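Keeping Your Home Workout Gear Fresh and Ready

I love working out at home, and I love it even more when my stuff doesn't smell like a locker room! A few small habits in the kitchen and laundry room keep everything in good shape, and most of them take less time than lacing your shoes.

Water bottles first. Rinse yours as soon as you come in and leave the lid off. Once a week, fill it halfway with warm water, add 2 spoonfuls of baking soda, shake it hard and let it stand while you shower. Pull out the rubber ring in the lid and scrub under it with an old toothbrush. You will be amazed (and maybe a little grossed out) by what lives in there.

Yoga mats. Mix one part white vinegar with three parts water in a spray bottle, mist the mat, wipe it down with a soft cloth and hang it over the shower rod. Flip it after an hour. Never roll it up damp! My purple Tustik mat got rolled up wet one February and I could smell it from the hallway. Two rounds of vinegar and an afternoon on the porch saved it – still using it today.

Resistance bands. Wash them by hand with a drop of dish soap, dry them flat, then dust with a little cornstarch so they don't stick together. Keep them out of the sun. If you spot a tiny nick, toss the band.

Shirts and leggings. Turn them inside out and skip the fabric softener, it coats the fibers and locks the smell right in. Half a cup of vinegar in the rinse works so much better.

Sneakers. Stuff them with newspaper overnight and take the insoles out. Dryer sheets only cover things up, but a spoonful of baking soda in an old sock really does the job.

Post-workout snacks. I cut up fruit for the whole week on Sunday night, and melon and pineapple freeze beautifully if you spread the pieces on a tray first and bag them once they're hard.

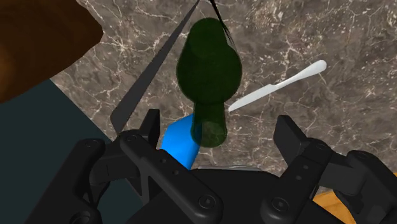
Bananas are even easier. Peel them when they get spotty, break them in half and freeze them flat, and you've got smoothies any morning you want. For a blender jar that smells like last week's protein shake, run it with warm water and half a lemon, peel and all, then rinse and leave it upside down on a rack.

Dumbbells need love too! Wipe the handles with a barely damp cloth, dry them right away, and rub a bit of mineral oil on any bare metal before you put them back.

Posted Aug 16, 2018 in Home Tips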